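Stolbridge perforating works, visit report

The August visit to Stolbridge covered the two press lines, the levelling bay and the finishing shop. Danilo Gatchalian led the tour, which left the front office at 8:15 and ended before lunch. Bjarke Mogensen joined us for the levelling section only.

Coil comes in from Trakum and is stored on its side in cradles. It is uncoiled, flattened and fed to the first press, which punches one row at each stroke. Standard sheet is 630 mm wide with a plain margin of 25 mm down each long edge. The margin is left unpunched so that the sheet can be clamped and later folded.

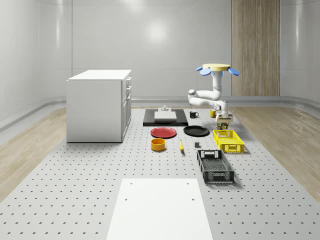 Pattern choice takes up more of the quoting time than I had expected. Customers ask for open area first and appearance second, then reverse the order once a sample is on the wall. Straight rows show up any error in feed, and the larger the surface, the easier it is to spot. A gray surface with small dark holes in evenly spaced rows, set between two strips of light wooden flooring, is a hard case of this kind, as the eye has a straight border to check the rows against. Staggered patterns are more forgiving. Gatchalian said most complaints about straight patterns concern the first and last rows.

Punching stretches the sheet, so every piece leaves the press with some bow. Levelling is done by passing it through a stack of 16 rollers. Mogensen sets the entry rollers by hand and the exit rollers from a chart pinned to the guard. The chart was drawn up for an older Santoro machine and has been corrected in pencil. 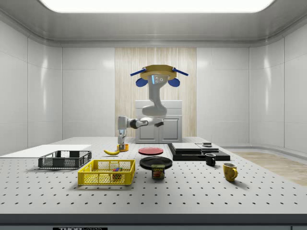
After levelling, the sheets are washed, dried and stacked with paper between them. The washer was down for a pump seal on the Wednesday we were there, and we were shown the tank with the covers off. Fines collect at the drain end and are dug out with a flat shovel. Flatness is checked on one sheet in every 100, using a straightedge and feeler gauges.

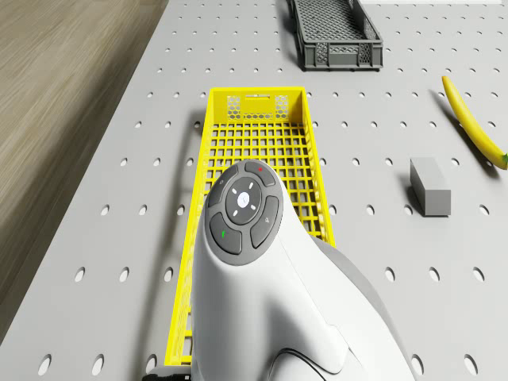

Controls on the second press are due for relabelling. The present legends are printed film, worn through at the corners, and two have been redone in marker. Santoro has offered a replacement panel with symbols in place of words. My concern is size: a tiny red mark on one button and a small green one on another, set in a dark gray pad, would be hard to read at arm's length through the guard. Gatchalian prefers engraved text and has asked for a price on both.

Offcuts go back to Cunambridge for remelting, sorted by alloy. The bins are colour-coded, but the colours differ between the two lines. Sample sheets in both patterns are to follow by freight.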